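Two-arm pick from plate: reset method and what we count as a success

orlow_bench
Posting our January results since two people asked. The task is corn off a plate, two arms, policy trained from teleop demos. We recorded 300 demos, then ran 148 eval trials with the same start layout. The method we are testing is a retreat step: when the grasp confidence drops, the arm backs off, closes the gripper, takes a fresh wrist view and tries again. We call the checkpoint Cundard. Start layout looks like this, plate near the middle and both grippers open. 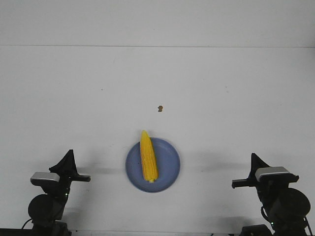
Start layout, fixed camera.

With the retreat step on, failed trials went down by 36 compared with the same checkpoint with it off. Same seeds, same lights, same operator doing resets.

ciobanu
What does the wrist camera have to work with after the retreat? On our rig the object is usually out of view by then and the policy just hunts.

orlow_bench
It can be out of view for us too. In this one the fingers are almost shut and there is no corn in view at all. The blue on the left edge is too blurred to use for anything. We let the fixed camera carry it from there.
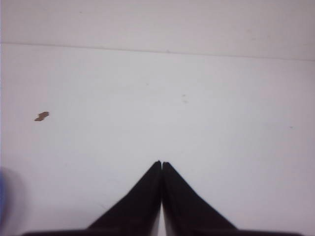
Re: what counts as a success

tablesaw700
I'd question the 36. If the corn leaves the plate and ends up on the table, is that a success or a failure? The first post says "corn off a plate" and I can read that two ways.

orlow_bench
Success is held clear of the table for two seconds. Corn on the table with nothing holding it is a fail, even if the plate is empty. We log plate state separately because an earlier scoring script only looked at the plate, and it passed trials it should not have. Layouts like the next one are what fooled it.

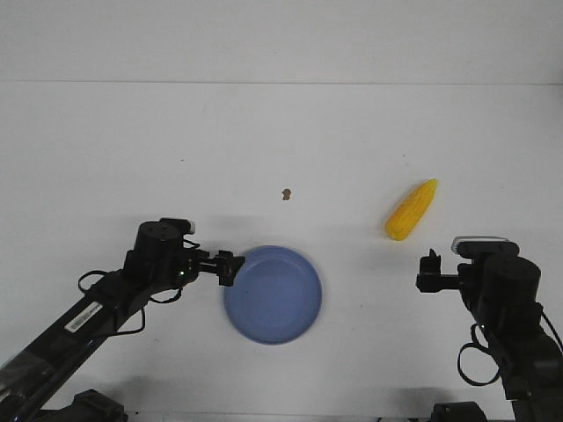

The new script needs the fixed view and the gripper width to agree before it writes a pass. If they disagree it goes to manual review. I did the manual review myself, which I know is not ideal.

ciobanu
Not ideal is putting it kindly. You know which runs had the retreat step on. Have someone else score them with the run names hidden.

orlow_bench
Run names were visible, yes. I can redo it blind. It was a small part of the set so I don't expect the total to move much, but I'll post it either way.

arkthorpe
We tried something close to this and dropped it. The retries cost time and most of the gain went away once we added more demos. We were at 700 by the end. Did you run a version with no retreat and more data?

orlow_bench
No. 300 is all we have on this task. I'd agree more data might close the gap. The reason we like the retreat is that it needs no new recording.

tablesaw700
Where on the cob does it grip?
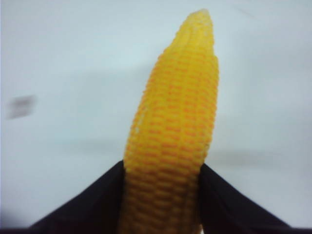 orlow_bench
Grip height is not scripted, it comes from the demos. Our operators were told to take the cob wherever felt natural, and the policy learned that spread. The one I just attached has it low, fingers on both sides of the bottom end with the long part standing up above them, leaning a bit to the right. A low grip counts the same as a mid grip as long as it meets the two second rule.

arkthorpe
I would split the results by grip height then. Ours slipped a lot more on end grips and the average hid it.

orlow_bench
Fair. We have gripper pose for every trial so that's doable. Will add it to the table with the blind scores.

ciobanu
Please also list time per trial, retries included.

Last post 02/05/2026
Contact the moderators | Forum rules | Back to top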